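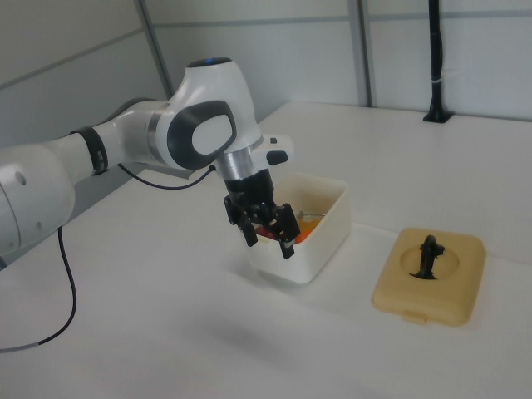 Robot arm with its gripper lowered into an open container.

Pre-Publication Support for a First Novel: A Study of Reader Pledges
Final report, Publishing and Media Practice, Wolton College
Sunday, July 26, 2020

1. Purpose

This report examines how a small press may use reader pledges to pay for the first printing of a novel by a new author. The work was carried out with Gruden Press, which planned to release the fantasy novel The Salt Road to Olmedo without an advance from a distributor. The press asked the project group to advise on reward levels, on the wording of the campaign page and on the schedule of updates to backers.

2. Background

Gruden Press had issued short story collections before this title but no full-length fiction. Its mailing list held 2,111 addresses at the start of the campaign, most of them gathered at book fairs. The press had no record of which subscribers read fantasy, and the group was therefore unable to divide the list by interest.

3. Method

Two versions of the campaign page were prepared. The first opened with the plot of the novel and placed the reward levels at the bottom. The second opened with the reward levels and a sample chapter. Each version was sent to half of the mailing list on the same morning. Pledges were taken through Gandov, a payment service the press already used for its online store, and every pledge was recorded against the version of the page from which it came.

Backers could choose an electronic copy, a signed paperback, or a signed paperback with a printed map. The map edition was limited to 200 copies.

4. Results

The campaign closed with 247 backers. Of these, 221 chose one of the two paperback levels – a larger share than the press had expected – and the remainder chose the electronic copy. The map edition sold out before the campaign closed. The version with the sample chapter brought in more pledges than the version that opened with the plot. The group can't say whether the chapter or the position of the reward levels made the difference, as both were changed at once.

Backers were invited to comment after the final update. Most comments concerned delivery dates and the cost of mailing outside the country. 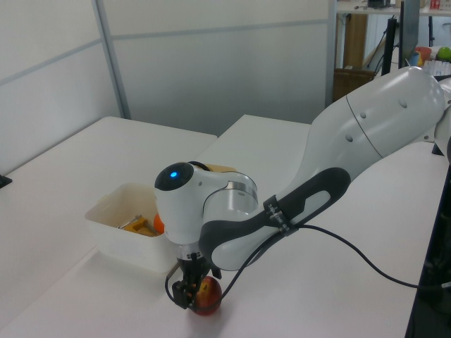

According to one backer, the sample chapter ended too early to show what kind of book it was, and she would have pledged at a higher level had she been able to read the second chapter as well. She also asked that the delivery month be printed beside each reward. The press has since added it – September for all printed copies.

5. Limits of the study

Only one title was tested. Several backers pledged after seeing the page shared by friends, and their pledges may not reflect the mailing list. Printing costs were supplied by the press and were not checked against other quotes.

6. Recommendations

For its next novel, Gruden Press should offer two full chapters on the campaign page and test one change at a time. Mailing costs should be stated for each region before pledges open. Requests for a second printing of the map should be recorded separately until all current orders have been filled.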